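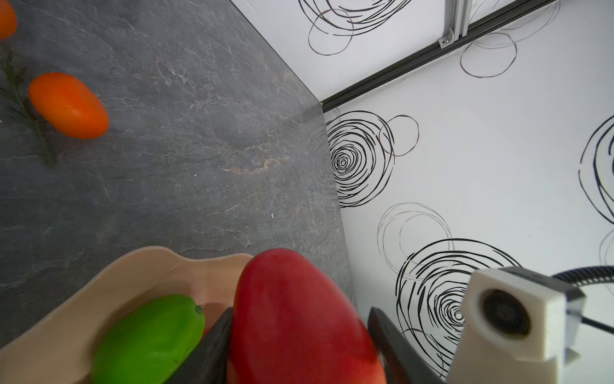 Fruit, tray and greenery on the stone-look tabletop, with the scribbled white panel to the right.

Lerton Table Displays: Progress Report to the Widside Fund
Submitted by Mererid Penry, project lead
Oct 17, 2022

Summary

The grant pays for a set of table displays that day centers can borrow for sorting, arranging and conversation sessions. Work began in May. The fruit set is now in use at Lerton, the tabletop and panel are settled, and the loan paperwork is nearly done. The second set, vegetables and bread, is behind schedule. We are within budget and are not asking for more money, but we are asking to move one date.

Work since the last report

The fruit set was the first priority. We chose fruit because people have something to say about it, and because the shapes are easy to tell apart by hand. The set covers a good range of size and color. The large red mango shape is the piece most people pick up first. The green one gets called a lime by some and a mango by others, and we have stopped correcting anyone. The orange pieces are smaller and egg-shaped, and they roll if the table is not level.

We tried three containers for the fruit. The deep bowl hid whatever was at the bottom, and the wire basket marked the table. We settled on a shallow beige plastic tray with a wavy rim. It is light, it wipes clean, and a person sitting down can see what is in it. Elberg sessions will use the same kind.

The artificial greenery came out of a box of old stock. Irina Neagu, who runs the sessions, lays thin sprigs of it among the fruit on the table so that the arranging part has more to it than filling a tray. We had planned to buy fabric leaves for this and have taken them off the order.

Tabletop and panel

The dark gray stone-look surface has stayed. Our first choice was a plain white top, but the glare from the ceiling lights bothered several people, and the fruit colors stand out better against gray. The light veining has caused no trouble.

The panel is white with loose black spirals and circles drawn on it. Opinion on it is divided. Staff at Elberg find the pattern too busy and have asked for a blank one. People attending at Lerton like it and talk about it. We will supply a blank panel to Elberg and leave Lerton as it is.

Sessions

We have held 21 sessions, all at Lerton. Most lasted roughly 40 minutes. The original plan was for an hour, but attention dropped toward the end and we shortened them after the second week. Groups of five work well. With larger groups people wait too long for a turn at the tray.

Irina keeps a short written note after each session. The notes show that sorting by color is over quickly, while setting out a table "for company" can fill most of the time. She has changed the session guide to put the table setting first.

Spending

We spent $925 in this period on the fruit, trays, tabletop and panel materials. Printing for the session guide will be charged to the next period. No items were bought outside the approved list.

Problems and changes

The vegetable and bread set was ordered from Raudsepp and has been delayed twice. The sample loaf we received was too light and tipped over when touched, so we sent it back and asked for a heavier one. A new sample has been promised, but we have no firm delivery date.

Storage at Lerton is tight. The tabletop does not fold and has to be carried to the back hall after each session, which takes two people. A folding frame would help, and we are getting a price for one.

Next steps

Deliver the fruit set and blank panel to Elberg.
Finish the loan form and the cleaning sheet.
Print the revised session guide.
Approve or reject the new bread sample.

Request

We ask the fund to move the due date for the second set to May. The final report would follow with it. All other dates stand.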